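Farnalside Robotics Club
Workshop Tips: Practicing Pick-Up Tasks at Home

Members preparing for the Kurkeo student challenge are expected to practice with the hand-held gripper between club sessions. The following guidance applies to all home practice.

Choose a room with steady daylight and draw any sheer curtain before starting. Household items make suitable practice material - soft toys, small bags and plastic figures all behave differently between the fingertips. Keep any single item under 200 grams.

Open the jaws fully before each approach. Wipe the fingertip pads with a barely damp cloth after every 70 grasps, and let them dry before continuing. Check the screws at the lower joints weekly.
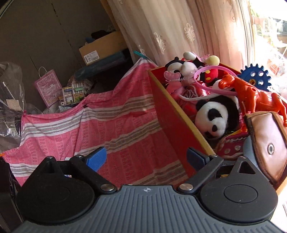
Gripper open, with a draped pink cloth and a box of toys ahead.

Cloth should be gripped at a fold. Flat fabric tends to slip, and pressing harder wears down the pads. When working from a full box, take the topmost item first and leave a clear path for both fingers.

Record each attempt in the Ora logbook, including failed ones. Teams must submit 516 attempts by the end of October. Worn pads may be exchanged at the Osman workshop desk during regular club hours.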